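3.2 Student task set and simulated workspace

The course project ran in simulation for its whole length. Students worked in pairs, and each pair received the same starter package: a kitchen counter model, a single arm with a parallel gripper, a set of household objects, and a short script that resets the layout before every run. The package was put together by Béla Halász from parts of the earlier Clallham lab exercises. It was first used in October and revised once before the runs reported here.

Each pair chose one object as its target and wrote a controller that moved the gripper from its start pose to a grasp pose. The other objects stayed on the counter and were treated as obstacles. We did not remove clutter for pairs that chose a difficult target. A wrist view and a fixed room view were rendered for every run, and students could use either or both as input.

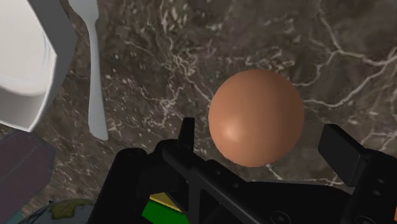

Most pairs began with a scripted approach. They read the target position from the simulator, moved the open gripper over it, lowered it, and closed the fingers. This worked well enough for large objects with flat sides. Small round targets gave more trouble. When the fingers were off center by a few millimeters, one of them touched first and the target rolled. Several pairs then added a correction step, in which the controller stopped above the target, compared its outline with the gap between the fingers, and shifted sideways before going down. Pairs that used the correction step wrote it in different ways, and we did not ask them to agree on one.

The second part of the project replaced known positions with estimates. Students trained a small detector, which the course materials call Climus, on rendered views. The training set held 168 views with the objects in changed positions. Lighting and surface textures were also changed between views, as the veins in the marble were often mistaken for object edges in early tests. Training was limited to 25 passes over the data so that every pair could finish on the shared lab machines.

The layout of the workspace is shown in Figure 2. Kitchen tools, food items, and tableware share the counter with objects that have no place in a cooking task. The mix was chosen by the students at the start of the term. 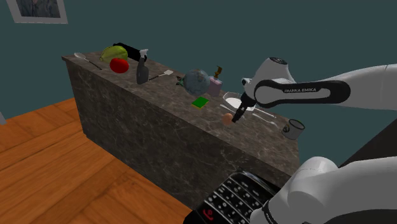 Figure 2. Simulated kitchen counter with the robot arm reaching in from the right; the gripper is just above the egg, close to the plate.

Runs were logged with Etero, the plain-text logger from the Clallham exercises. A run was counted as a success if the target was lifted clear of the counter and held until the end of the episode. It was counted as a failure if the target was dropped, if the time limit was reached, or if another object was pushed off the counter. Contact with another object was recorded but not penalized. Pairs were allowed up to eight attempts on each layout, and only the last one was scored.

Students also handed in a short written account of their failures. These accounts were read separately from the logs, and we use them in Section 4 to sort the failed runs by cause.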